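The arm that wouldn't let go of a sleeve

9th October

So we finally got a proper fault out of Kivi, and I have been grinning since lunch! Kivi is our tidy-up robot, built on a Komska base with two arms and a lot of Dzintra Laur's patience, and until this week its failures were the dull kind: lost Wi-Fi, flat battery, map upside down.

The task was "hang up the jacket." Kivi got the jacket onto the hook, opened its fingers (it said), and backed away. Except the left hand still had a pinch of sleeve. The base kept reversing, the arm got longer and longer, and the force reading climbed until Birutė Rimkutė hit the stop button. No damage, one slightly stretched cuff, and a log file I have now read four times with enormous pleasure.
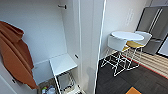 The trouble is in how we decide that a hand is empty. We were checking finger position, and only that. If the fingers open past a set width, the software says "released" and the base is free to drive off. But thick cloth bunches up and snags on the fingertip pads, so you can be wide open and still attached. Add a closet to that and it gets worse. With a coat hanging in loose folds against the left side, and the closet door edge standing right there between the arm and the room, the wrist has very little space to wiggle itself free. Back out in a straight line and the cloth just comes along for the ride.

What I love is that the evidence was there the whole time. The wrist sensor saw the pull 800 milliseconds before the base had moved any real distance. We simply weren't asking it! Arūnas Strazds spotted this on the plot before I had even sat down, which was annoying and also great.

The fix in build 1620 has the hand open, wait, do a small shake, and then check the wrist force before the base gets permission to move. If there's still a tug, everything freezes and Kivi asks for help. We also lowered the force limit for reversing, which should have been done back in June, and that one is on me.

Next up is Dzintra's scarf. It has tassels. I can't wait.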